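# Looking after the Lelar cell: your questions

I'm Halldóra Thorlacius and I keep the small pick cell at Felport running. People ask me the same things all the time, so I wrote my answers down!

**How often do you clean the finger pads?**
Every 300 picks, with a barely damp cloth. Go along the ridges, never across them, or you just pack the dust in deeper (I learned that in my first week).

**When do the pads need replacing?**
When the ridges feel flat under your thumbnail. Change both sides together, please! One old pad and one new one will pull everything sideways. Spares are in the Prania drawer.

**The jaws don't meet in the middle anymore. What now?**
Power down, wait 5 minutes, then loosen the two screws behind the left finger and re-seat it. Run the homing routine twice after that. If it's still off, come find me before you start changing offsets.

**Which object do you use to check the wrist camera?**
A water bottle. Clear plastic is fussy stuff, so if the view looks good on that, I'm happy with cartons too. I want both fingertips in view and the jaws open before I save the reference. 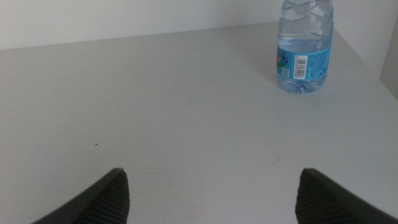
*Wrist camera view, jaws open, bottle toward the back right.*

**Do scuffs on the tabletop matter?**
Faint ones, no. I wipe the table down and leave it at that. Sticky spots are another story, so get those off before the next run.

**Can I borrow the Biwott cell's fingers?**
Nope, the mounting holes are 2 mm off. I've tried.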